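Reviews > Books > Foreign Affairs

The Long Table: Inside Two Decades of Trade Talks, by Lotte Boersma
Reviewed by Naheed Memon
2018-04-09

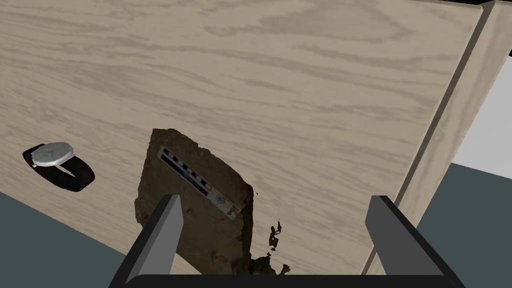
Boersma spent most of her career as an interpreter at trade negotiations, and her memoir is strongest when she sticks to that job. She explains how a delegation gets its instructions from home, how a draft moves from one room to another, and why a single verb can hold up a chapter on fisheries for 4 weeks.

The book runs to 798 pages. It needed an editor. The first third covers her training and a run of small postings, and most readers could start at the chapter on the June session, where the talks nearly fall apart over dairy quotas. Her account of that night is clear and fair to both sides. She quotes from her own notes and says so when they have gaps.

She is weaker on the politics. Ministers come and go with little sense of who voted for them or what they had promised. Farm groups get two paragraphs. Anyone who wants to know why the final deal lost support at home will have to look elsewhere.

I read the Radero hardcover. The binding is good and it stays open on a desk. The maps are too small, and the index leaves out several people who matter in the later chapters. There is a list of 95 abbreviations at the back, and I used it constantly.

I would recommend it to students and to people who work near this field. General readers should borrow it first.

Comments (3)

floketti: Agree on the index. I gave up and used sticky notes.

D'Souza: The dairy chapter is worth the price. I skipped the part about language school and didn't miss anything.

marta_k: Is there a paperback yet? My library only has the one copy and there's a waiting list.

We use cookies to remember your settings and count visits. Accept / Manage choices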